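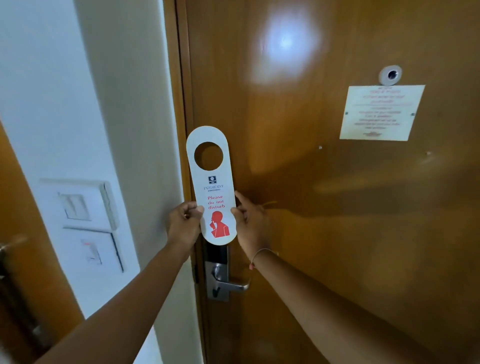
Two-handed hold on the door hanger, just above the lever handle.

Category: Reviews / Learning from demonstration

Kolimer is a method for training two-armed manipulation policies from head-view recordings of people doing ordinary chores. We reviewed the current release, with the Tanguy annotation tool, over a fortnight in June. Trí La handled training and Vinh Trịnh ran the trials on our Nitar arms.

The method divides each recording at changes of hand contact, then learns a separate goal for each segment. Door hangers are a useful test. The card is thin, the hole must pass over a lever, and both hands cover part of the object while they hold it. A glossy door adds glare and a faint reflection of the forearm, and hand trackers are inclined to read that as a second arm.

Segmentation was the strongest part. Against our own hand-marked boundaries, Kolimer agreed on 98 per cent of contact changes. The older Havodar baseline missed far more, mostly where a thumb lay flat on the front of a card. Reflections caused little trouble once the confidence threshold was raised from its default, a setting the manual mentions only in an appendix.

Transfer to the arms was less convincing. The policy brought the card to the handle reliably but tended to tilt it late, so that the rim of the hole caught on the curved end of the lever. Adding 4 corrective demonstrations reduced this – it did not remove it. Printed text on the card had no measurable effect on grasp choice.

Installation took most of a Tuesday. Tanguy is stable but slow to scrub through long recordings, and it cannot merge two segments without discarding their labels. Export worked the first time.

Recommended for groups that already have head-view data and need it segmented. For the control policy alone, Havodar remains easier to tune and needs less memory. We tested two lever types only, and no round knobs.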